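Gestham weaving mill open day

The mill at Gestham opens its doors once a year, in March, and I had missed it twice. This year I took the early train to Grodstead and then the bus, which stops at the bottom of Mill Lane. From there it is a steep walk of ten minutes. Doors were at ten and there was already a queue at the gate when I got there.

Entry was £2, paid in cash at a hatch, and for that you get a folded map and a sticker to put on your coat. The map is not much use because the ground floor has been rearranged. Follow the yellow line on the floor instead.

The mill was built in 1922 to make ticking, the striped cotton cloth that used to go on mattresses and pillows. It still makes ticking now, along with deckchair canvas, apron cloth and a heavy plain cotton that goes to upholsterers. The older part has a saw-tooth roof with the glass facing north. The newer part, where the offices and finishing are, was added later in brick of a slightly different red and the join shows from the yard. 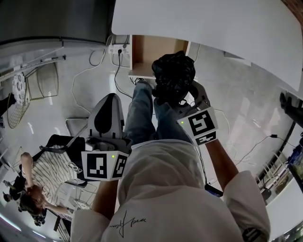

We started in the yarn store. The cotton comes in on cones, already spun and mostly already dyed, and it has to rest for a few days before it is used so that it takes up some damp from the air. If it goes on the loom too dry it snaps. There are humidifiers along the wall which hiss every few minutes and made the child in front of me jump each time.

Next was the warping room. The cones stand on a big rack called a creel and all the threads run from there through a comb and on to a beam. The beam we saw was being made up for a blue and cream stripe with 3500 ends, meaning that number of threads side by side across the cloth. Setting up the creel takes most of a day. Winding takes much less. When a thread breaks the machine stops by itself and the warper has to find the end, knot it and start again. We watched her do this and it was very quick.

The weaving shed is the part people come for. You are given foam ear plugs at the door and you do need them. Most of the looms are modern and run without much attention, but at the far end there is a row of old shuttle looms made by Fuchs which are still used for the narrow ticking. The shuttle goes across with a bang and the floor shakes. The cloth comes off these at a slow rate, but it has a proper closed edge on both sides and there are customers who will pay extra for that. Parts are no longer made, so the mill bought two dead looms from Bikell when the works there shut and takes bits from them.

It was too loud in the shed for questions, so these were kept for the inspection room afterwards. Finished cloth is pulled over a sloping glass table with lights behind it and every fault is marked with a coloured thread at the edge. A piece with too many threads goes to the seconds shop.

I asked whether the old looms would be kept going for much longer.
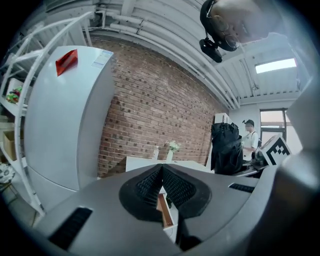

Nilmini Bhuiyan said they would run as long as there were people who could tune them, and that this was more of a worry than the spare parts. It takes two years to learn to set a shuttle loom properly, in her view, and most of that is learning what a good one sounds like. The mill has one apprentice on them at present and would like another.

The tour finished in the canteen, where there was tea from an urn and a good parkin. The seconds shop is across the yard and was packed by noon. Cloth is sold by weight there, not by length, and the ends of rolls are in bins by the door. I bought enough green stripe for two deckchairs and a piece of plain that weighed 600 grams, which will do for a peg bag and a tea towel.

Wear flat shoes, as the shed floor is oily in places. There is no lift to the warping room. The last bus back to Grodstead leaves the bottom of the lane at 4.15.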